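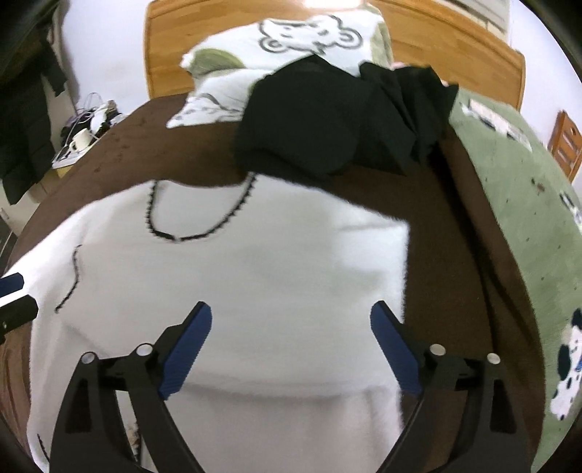 Reseña: manta eléctrica Povidine de dos zonas, después de un invierno

Compré la manta Povidine en diciembre para sustituir una bajera térmica vieja que calentaba solo por los pies. La he usado casi todas las noches hasta que dejó de hacer frío y creo que ya puedo opinar con algo de base. La pagué yo, en la tienda de Ilance, y no tengo trato con la marca.

Es una manta de las que van por encima, entre la sábana y la colcha. La mía es la de cama doble, con 2 mandos independientes, uno para cada lado. Hay otra versión individual que no he probado.

Montaje

Se coloca en poco rato. Los cables salen por la zona de los pies y el tramo hasta el mando es largo, de modo que se puede dejar sobre la mesilla sin que quede tirante. El conector hace un clic claro al encajar. Si no se oye, la luz parpadea y no calienta, cosa que el manual explica en la última página y que debería estar en la primera.

La manta no tiene cintas ni gomas para sujetarla. En una cama bien remetida no se mueve, pero quien duerma inquieto la encontrará torcida por la mañana. Yo la remeto solo por abajo, dejando los conectores fuera, y aguanta bastante bien.

Calor

El calor es parejo en toda la superficie, incluida la parte del pecho, que era el fallo de la anterior. Con el nivel más alto la cama se templa mientras uno se lava los dientes y recoge la cocina. Para dormir lo bajo al mínimo. Los niveles intermedios se parecen demasiado entre sí y podrían haberse ahorrado un par.

El temporizador apaga a los 90 minutos y ese tiempo no se puede cambiar. A mí me basta, porque no quiero calor toda la noche. En casa hay quien se despierta de madrugada con los pies fríos y tiene que volver a encenderla a tientas, y los botones están todos juntos y no tienen relieve. La luz del mando, en cambio, se ve desde cualquier rincón del dormitorio. Le puse un trozo de cinta encima.

Tejido y lavado

La cara exterior es de felpa corta y la interior es más lisa. Al principio soltaba pelusa y la dejaba pegada en cualquier prenda oscura que rozara la cama. Después de 2 lavados eso casi ha desaparecido. El tacto sigue siendo agradable, aunque la felpa se ha aplastado un poco en la zona donde me siento para calzarme. 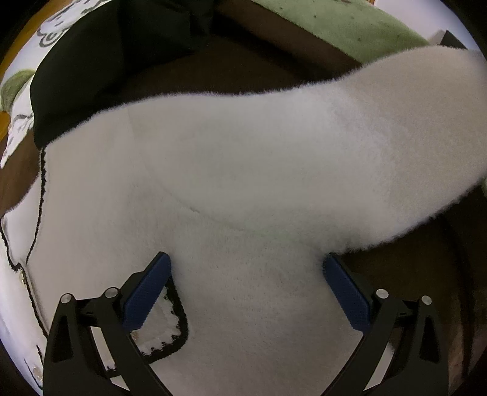 Se lava a máquina, en programa delicado y con agua fría, quitando antes los cables. Mojada pesa mucho y en mi lavadora entra justa, sin nada más. No admite secadora. Tendida en el pasillo tardó más de un día en secarse, y el fabricante insiste en no enchufarla mientras quede humedad, así que conviene lavarla cuando no haga falta esa misma noche. Tampoco se puede planchar ni llevar a la tintorería.

Para guardarla recomiendan enrollarla floja. Doblada en el armario, con peso encima, se pueden dañar los hilos. Ocupa lo mismo que un edredón mediano y la bolsa que trae se queda pequeña.

Consumo

El fabricante declara 100 vatios por lado con el nivel máximo. No la he medido con un enchufe medidor. En la factura no he notado un cambio que pueda atribuirle a ella, y desde que la tengo apago antes el radiador del dormitorio.

Comparación

Antes de decidirme miré la Bukhari y la Drosotholm. La Bukhari era más barata, pero con un solo mando para las dos plazas, y en una cama compartida eso acaba en discusión. La Drosotholm permite elegir las horas de apagado y tiene el mando sin luz fija. Costaba bastante más y en ese momento no quedaba en mi medida.

Valoración

Me la quedo. Calienta bien, cada lado va por su cuenta y los lavados no la han estropeado. Le quito puntos por el temporizador fijo, por los botones y por la bolsa. A quien necesite calor durante toda la noche le diría que mirase otro modelo. Si la encontráis rebajada en primavera, comprobad que en la caja vengan los dos mandos, que por separado no los venden en la tienda.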